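# Aufräumen mit dem Greifarm: Testablauf für die Küchenaufgabe

Stand: 22.04.2023

Ob ein Arm Küchenarbeit übernehmen kann, prüfen wir im Projekt Timimero an Spiellebensmitteln. Vor jedem Durchgang die Handgelenkkamera prüfen: Der Becherrand muss vollständig sichtbar sein. Dann den Greifer weit öffnen und erst danach absenken. 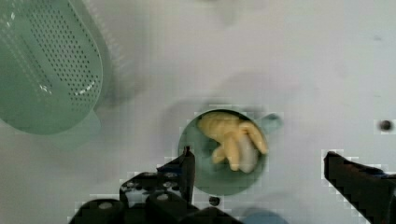
*Handgelenkkamera: Becher mit gelbem Inhalt, Greifer geöffnet.*

Pro Aufgabe 16 Durchgänge fahren, nach 6 Fehlgriffen abbrechen. Gegenstände mit Abstand auslegen — Kollisionen verfälschen die Auswertung. Der Ofen bleibt stromlos. 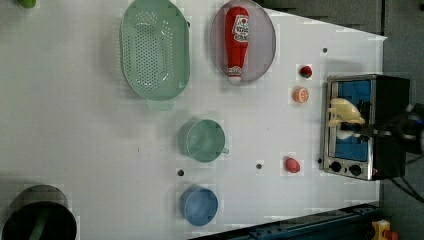 *Draufsicht: Greifer mit gelbem Spiellebensmittel an der Ofenöffnung.*

Jeden Fehlgriff mit Ursache protokollieren. Für unbeaufsichtigten Betrieb im Haushalt reicht der Stand nicht. Protokolle bis Juni an Wilma Moffat.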